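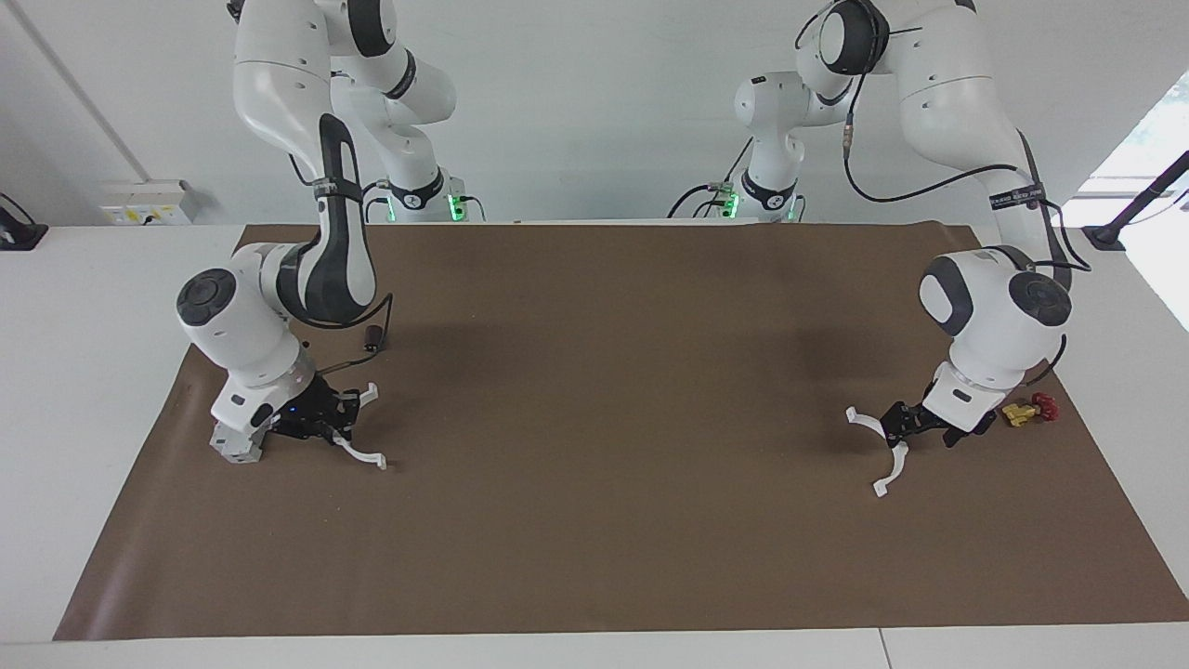

Figure 1. The work table with its brown paper on.

Our project was about table coverings, a subject our group picked after the interesting ones were gone. The question was simple enough: does a shared work table stay in better shape under a brown cover, and will students bother to keep one on it?

Songül Dağdelen and I looked after the table for 3 weeks in January. Ekrem Kılıçarslan kept the log, which runs to 44 entries, 29 of them about small parts left behind at the end of a session. We had expected scratches to be the main topic. Small parts won easily.

The main benefit of a brown surface is that bright things show up on it. A yellow piece is hard to overlook, although several people managed. White pieces on the bare white tabletop were worse, and Songül found one with her elbow.
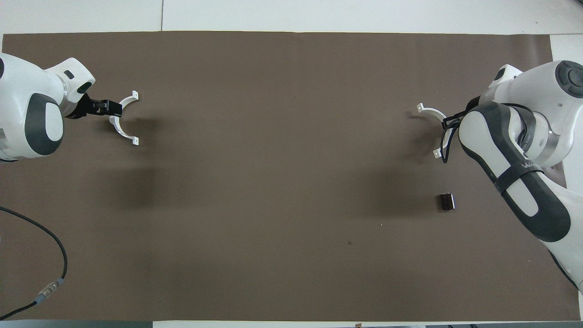

Size took longer to settle than it should have. We wanted the cover to reach nearly to the edges but leave a strip of white table free along the back. Our first cut was 8 centimeters short – my measuring – and Ekrem wrote this down in more detail than I thought necessary.

We also asked users to clear the surface before leaving. Compliance was good while Nurhan Yazıcı was in the room. For next term we suggest a small tray for loose pieces and a written rule, preferably signed by Nurhan.

Sinan Polat

Recent reports
Drawer Labels and Who Reads Them – Dilek Kahraman
Povlow Shelving: A Term of Use
Where the Good Scissors Go
Lighting the Back Bench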